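The Zurnora Room Gets a Plant, and Other News from the Tables

Saturday, February 11, 2023

Those of you who share the big workroom at Zurnora will have noticed that things have been shifting around since the new year, and I promised several people over coffee that I would write it all down in one place. So, pour yourself something warm and settle in, because I do tend to go on.

The happiest change is that the front table now has something green on it. We had talked for ages about bringing a plant in, and I was nervous about it (I have a poor record with ferns, as many of you know). A snake plant was the sensible choice. They put up with dry air and long weekends, and all ours asks for is a small drink every 22 days, which even I can keep up with. Please don't water it between times, however thirsty you think it looks!

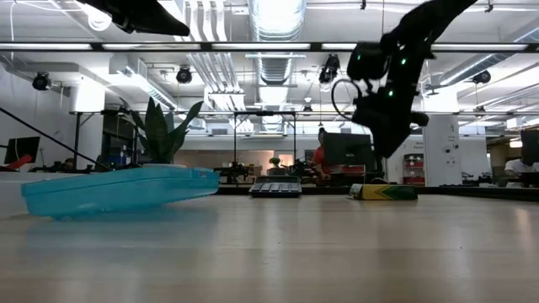 The snake plant in its white pot, with the turquoise container and the yellow chevron box for company.

I have grown very fond of that table. The pale wood takes the ceiling lights so nicely, and it would be a shame to lose the shine, so a soft damp cloth is all it should ever meet. No scrubbing pads, please. If you spill glue, leave it to dry and come find me - I have a plastic scraper in my drawer and a good deal of patience.

Now, storage. The red bins on the shelving are staying put, and I would love for us all to get back into the habit of returning things to them at the end of the day. I know it's easy to set something down on the nearest desk and mean to come back for it. I do it myself.

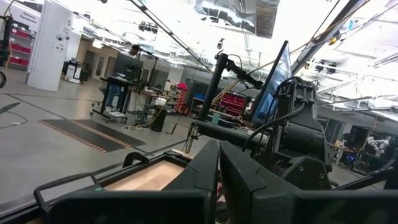
While we're on the subject of habits, do take a minute to push your chair in before you leave, and coil up any cable you've been using. The walkways feel twice as wide when we all do it, and it's kinder to whoever comes in first on a dark morning.

Small things go in the see-through bins on the tables. I like being able to tell what's in one without lifting it down and rummaging, and the ones we ordered from Jikmont have held up well enough that I've asked for 3 more. They should be here in March.

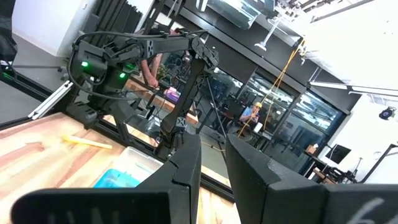
Pencils, sticks and other odds and ends that roll are the real trouble, and I've lost more of them under the shelving than I care to admit. A shallow tray would help. If you have one at home that you no longer need, bring it along and leave it on my desk with your name on it so I can thank you properly.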